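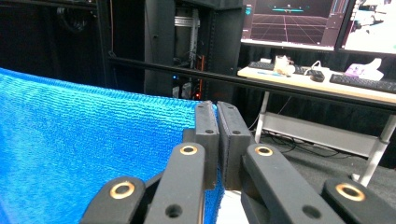 Well, the pool heater at Plirnwood has finally been fixed, and I for one am thrilled. I've been swimming there since the kids were in primary school and I don't think I've ever missed it as much as I did these last few weeks. I tried the sea baths twice (brave, stupid, never again until December) and spent the rest of the time doing stretches on the lounge room floor while the dog sat on me.

Anyway, the winter timetable. Early laps are back, with the lane nearest the windows set aside for slow swimmers. By slow I mean me. If you do tumble turns, please go and do them somewhere else, you know who you are and we're all very impressed. The over-sixties session has moved to after morning tea, and Morenike Oyewole is taking the aqua class again now that her shoulder has come good. She's promised to retire the disco playlist. I asked her not to, so if you feel the same, have a word.

A few of us are also having a go at the Ollard Mile, which sounds terrifying until you find out you can do it in bits over a month. You write your lengths on the sheet by the front desk and it all gets added up at the end. Last year I did 13 lengths on my best day and had to have a lie-down in the car before I drove home – worth every minute. Entries close on 17th July and it costs $12, which gets you a swim cap in a colour that suits no one.

Now, bring-and-swap. My cupboard is full of bathers that have gone baggy in the bum and I'm not inflicting those on anybody, but I've also got two pairs of kids' goggles, a kickboard and a perfectly good hooded poncho looking for a home. Old towels are welcome too, even the scratchy ones, and whatever doesn't get taken goes to the animal shelter out at Grurnwood. They can use up to 200 over a winter, what with all the puppies. Give them a wash first, please, and leave out the fabric softener, it makes them hopeless at soaking anything up.

The kiosk is only doing hot chips and tea until the holidays, so bring a thermos if you're fussy about coffee. I am, so I do. There's usually a spare cup in my bag and I'm the one in the last lane going nowhere fast, come and say g'day!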